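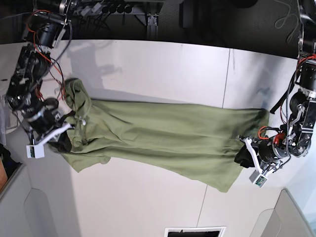
4 min read

My mother-in-law folded a fitted sheet in front of me last April, without looking, while telling a story about a parking ticket. I've thought about it a lot, mostly while standing over my own laundry, which I fold badly and late at night. So when people ask me (and they do ask, because I've been writing about gadgets on here since forever) when a robot is going to do all this for us, I take it kind of personally.

My answer has moved a little. A couple of years ago I'd have said never, or at least not before my kids are paying for their own detergent. Now I'd say it depends which chore you mean, and that laundry is the one I'd watch.

Dishes look harder than they are. A plate is a plate. It's stiff, it stays the shape it was when you picked it up, and if you know where the rim is you know where the rest of it is too. Same with most of what goes on in a shop. My cousin works at Travmont, where they pack cabinet hinges, and they've had an arm dropping parts into trays for ages. It does 800 trays a shift and all anybody says about it is that it beeps too much. But hand that same arm a T-shirt and it's lost! A shirt has no shape until you give it one. Grab it by the sleeve and you get one lump, grab it by the hem and you get a totally different lump, and the corner you wanted is somewhere inside.

That's why two arms matter so much. Try folding a sweatshirt with one hand tonight. I did, at the kitchen counter, and I gave up at the hood. With two hands you can pull the thing out long and flat and lay it down, and once it's flat you're halfway there.

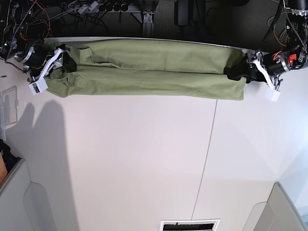 Pants are friendlier, by the way. You put one leg on the other and you've got a long rectangle, and from there it's just folding a long rectangle until it fits the drawer. If I were selling a folding machine I'd put pants in every single demo. Which is something to keep in mind when you watch demos! I always want to know what happened with the pile before the video started, and who turned everything right side out.

I've watched a lot of these now, way too many, and the thing that gets me is how much of folding is fixing. You fold, a sleeve pops out, you tuck it back, the collar goes crooked, you give the whole thing a little shake. My hands do all that while my head is on something else. For a machine every one of those is a decision, and each one is a chance to make things worse. I'd happily let it be slow. If it takes ten minutes per shirt, fine, I'm asleep. I just don't want to wake up to 100 shirts folded with one arm sticking out.

I put some of this in a shorter post a while back and got more mail than usual.

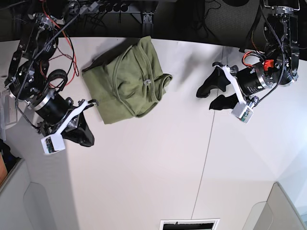 Hideaki Tanabe wrote that I had the whole thing backward, and that folding is the part he'd keep for himself. He does it in front of the TV and finds it restful. What he wants gone is the carrying: up from the basement, sorted by kid, into the right drawers, and the empty basket back down again. "A folder that sits on a table and waits for me to bring it clothes has saved me the only part I like," was how he put it.

Well, ouch. He's got a point, though I'd trade with him in a second. And he's right that a chore is never one job. Laundry at our place starts with finding socks under a couch and ends with me arguing with a drawer that sticks. The table bit in the middle is maybe a quarter of it.

Then there's money. Girkex had a folding cabinet you could preorder for $2,935, the kind where you clip each piece on by hand at the top. I went to see one running at the Lukbridge home show and timed myself against it with a stack of towels. I won, and I'm slow. For that price I could pay the wash-and-fold place in Tunstall for a very long time, and they take fitted sheets.

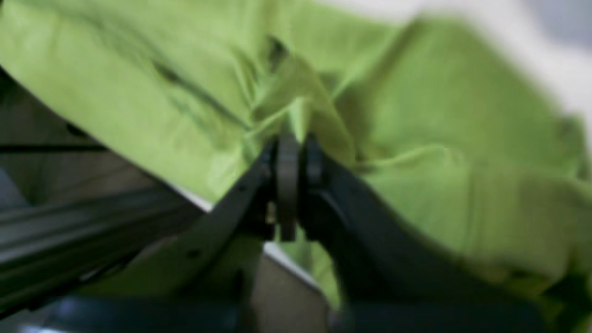
Grip is the other thing I keep coming back to. When I pick up a shirt I can feel whether I've got one layer or two, and I didn't know I was doing it until I started paying attention. Pinch too much and you drag the back along with the front. Pinch too little and it slides right out. Thin stuff is awful, stretchy stuff is worse, and don't get me started on my daughter's leotards.

So, can machines do the chores yet? Some shop ones, sure, every day. At home I'd say they can do pieces of some of them, with a person close by, and I'd put clothes folding nearer than I used to. I'd still want to see one take a heap straight from my dryer, tights and all, before I cleared any space for it. Meanwhile there's a load of darks that's been sitting in there since breakfast and I'm going to go deal with it - badly, with both hands.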